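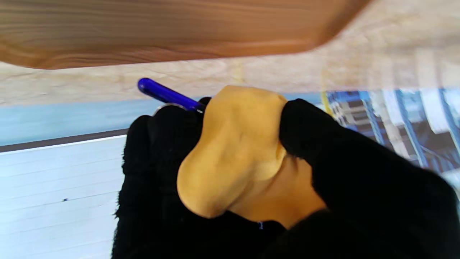

4.2 How the hosts speak about what is on the screen

In this section we look at the passages where podcast hosts describe a picture from a television series to listeners who do not have it before their eyes. The material consists of 16 episodes from three review podcasts, Vilum, Hulell and Toom, with more than 40 hours of talk in total. All of them are recorded by two or more hosts, and all of them discuss whole seasons and not single episodes. From this material we took 446 passages and coded them by the scheme of Lukoševičius and Sakalauskas, which was explained in Section 3. A passage begins when a host first names something visible and ends when the talk goes back to plot, actors or opinion.

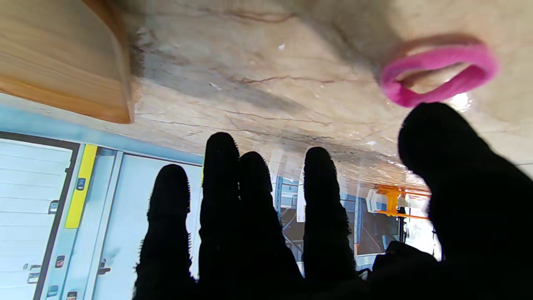 The most common type in our material is the short label. The host gives one noun with one adjective and goes on directly to the judgement, for example "a dark corridor, very cheap". Such labels are fast, and the co-host seldom asks for more. They lose, however, the relations between the parts. If a speaker calls Figure 2 "a black glove", the listener has the colour and the object, but does not learn that the four fingers reach different heights or that the thumb is much nearer to the viewer. In Toom the labels are longer than in the other two podcasts, perhaps because its hosts speak slower and interrupt each other less. 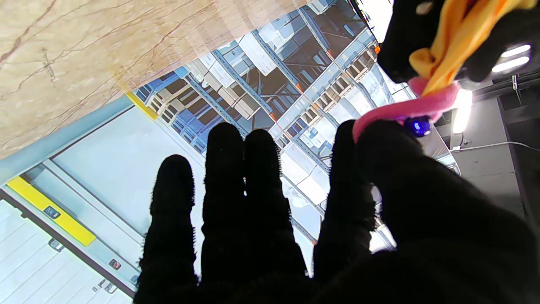
A second type is what we call the joint description. One host starts, another one adds or corrects, and the final version belongs to both. It appears mostly when there are two similar persons or objects on the screen and the pronouns become unclear. The same difficulty can be felt with Figure 3, where there are two black gloved hands, and the sentence "the hand is near the yellow cloth" does not tell us which of them is meant. A co-host would normally repair this with "the upper one, on the right". In Hulell such repairs are frequent – one passage on a wedding episode has three of them before the hosts agree who stands beside whom.

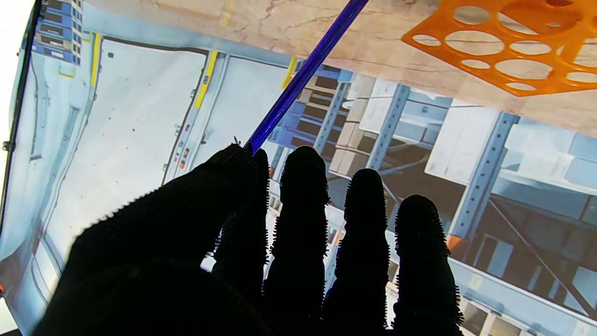
The third type concerns light. Hosts complain often that a series is too dark, but they rarely separate a dark room from a dark object before a bright background. We coded these two cases apart, as the second one is usually a choice of the camera team. In Figure 4 the fingers are dark against the light and no knuckles can be made out, while the blue-violet rod keeps its colour, so the word "dark" alone would be a poor report. Vilum is the only podcast in which a host uses the word "backlit", and she explains it at once to her colleague, who had taken the shot for a mistake.

Disagreements between the two coders were mostly about where a passage ends. They were discussed on the Widereo transcripts, with the sound playing, until one boundary was accepted. Passages in which a host only reads aloud from the official summary of the season were removed from this part of the analysis and are treated in Section 4.3.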